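School places in Mokwood, a thread. I went to the open evening about the catchment change and I took notes, so I will share them before I forget.

1/ The proposal is to move the streets north of Doda Road from Mokwood School to Lustwood School. It would start with the new Year 7, not this coming one but the one after. Children already in Mokwood stay where they are.

2/ The reason given is space. Mokwood was planned for 750 pupils and it has 823 now. Lustwood has 552 and could take more. Nobody in the hall disputed these numbers, only what to do with them.

3/ I live on one of these streets. My older daughter is in Year 8 and my son would be in the first group to go to Lustwood. So please read all this knowing I am not neutral.

4/ The first question was about brothers and sisters. Sólveig Ketilsson from the admissions office answered that the sibling rule stays, but it comes after distance. Before it was the other way round. This is on page 9 of the paper and it is easy to miss.

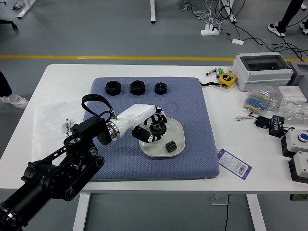 5/ For a family like ours it can mean two schools, two uniforms and two different inset days. I asked if siblings could be first for a few years only, while the older ones finish. She wrote it down and said she cannot promise.

6/ Then the bus. The present one from Zein Square goes to Mokwood and has 70 seats. There is no direct bus to Lustwood in the morning. You change at the hospital and wait 15 minutes if you are lucky.

7/ Daniyal Soomro, who is a parent governor at Lustwood, spoke well I think. He said the school is good and is tired of being discussed as a punishment. I felt a bit ashamed, as I had used almost these words at home.

8/ He also said they want the pupils but need the science rooms repaired first. Two of them are closed. The council says the money is in next year's budget – I looked at home and could find it only as "subject to approval".

9/ The petition against the change has 3206 signatures. I have not signed it. I would sign one which asks for the sibling rule and the bus, and leaves the map as it is proposed.

10/ Comments are open until the end of July. You can write by email or fill in the paper form at the library. If you write, put your postcode, they sort the answers by street.

11/ Correction to 6/: a neighbour tells me the wait at the hospital is 20 minutes since the spring timetable. Thank you, Doda Road people.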